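Break area – table and waste check
Sunday, March 26, 2023
Checked by: Rahel Frei
Comments to: Pirmin Rainer

1. Table surface clear of crumbs and spills – PASS
Fine where I looked. The last sheet said "deep cleaned" and I'd like to know what that means on a bare tabletop.

2. Table steady, no splinters or raised edges – PASS

3. Single-use bowls clean and undamaged before use – PASS WITH COMMENT
No cracks in the rim on the one I looked at. Tolska says these hold hot soup for 58 minutes. I doubt it. We still have most of the 1,000 we ordered in December, so someone could try it.
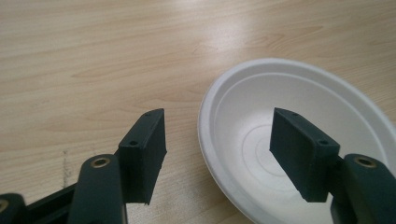
4. Bowls stored covered – FAIL
The open sleeve was on the shelf with the top torn off. Same comment as last time, same answer I expect.

5. Bin lined, bag folded over the rim – PASS

6. Bin no more than three-quarters full – PASS
I'm told it is emptied every night. The log has 22 signatures in one pen, so I'm not giving that much weight.

7. Chopsticks and skewers kept out of thin bags – FAIL
They go through the plastic. The Jatora bags are sold as puncture resistant – I'll believe it when one lasts a week.

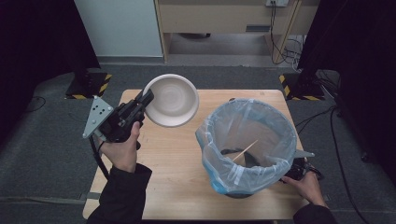

Item 7: chopstick in lined wastebasket, bowl held up beside it.

8. Bin kept on floor when not being emptied – FAIL
It does not belong on a table people eat at.

Recheck items 4, 7 and 8. "Will remind staff" is not an action, please write something else.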